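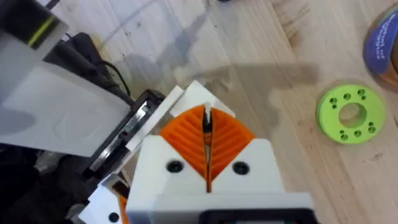

Orange ribbed fingers on a white gripper, with a green disk lying on the table beyond them.

Can Robots Do the Chores Yet? - Opinion - Sunday, January 6, 2019

My answer is no, with a few exceptions that I will get to. I fixed washing machines for 11 years, and people ask me when a robot will clear the kitchen table or sort the parts drawer. They have seen a video. The video is usually up to 100 seconds long and shows one thing being picked up.

Picking up one thing is the part that works. Clearing a table is a different job. You have to know which things belong together, which ones are trash, and which ones somebody will want again in five minutes. 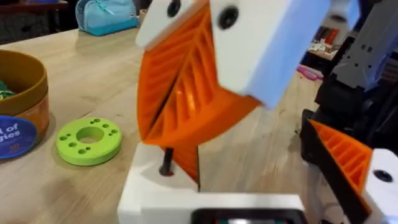 Soft fingers help a good deal. A ribbed finger that bends can close on a cup or a bolt without much fuss over the exact angle. I think the hand gets too much of the credit, though. Ginette Lévesque runs the packing room at Wostitz and has priced machines for it twice. She told me in November that the grip was fine both times. What stopped her was the mixed bin. Her people put 139 different items through one bench, and every machine she looked at wanted them in trays first. Somebody would have to fill the trays.

That is most of my complaint. A dishwasher is a good robot, and so is a dryer, and both leave you the loading and the folding.
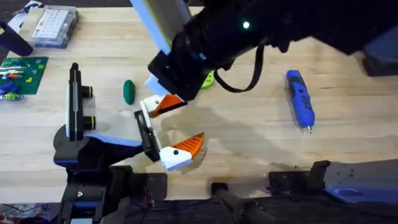 Two arms are better than one for this kind of work. You need one to hold the jar and one to turn the lid. Two arms can also get in each other's way, and I would not want to be the person who has to plan around that.

Dirk Verschueren, who sells shop equipment for Rengifo, thinks I am too gloomy. He gives it 7 years before a small shop can buy a machine that tidies a bench overnight. He may be right about the bench. It stays in one place and the light is the same every day. My kitchen is another matter.

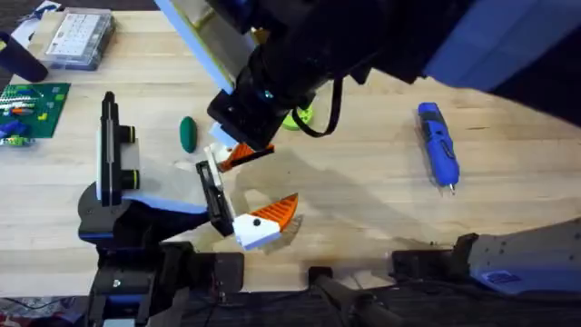

Two arms over a worktable, with a brick baseplate, a parts organizer and a blue power tool on it.

I would buy one that did a single dull job all the way through, including the putting away. Until then I will keep clearing my own table.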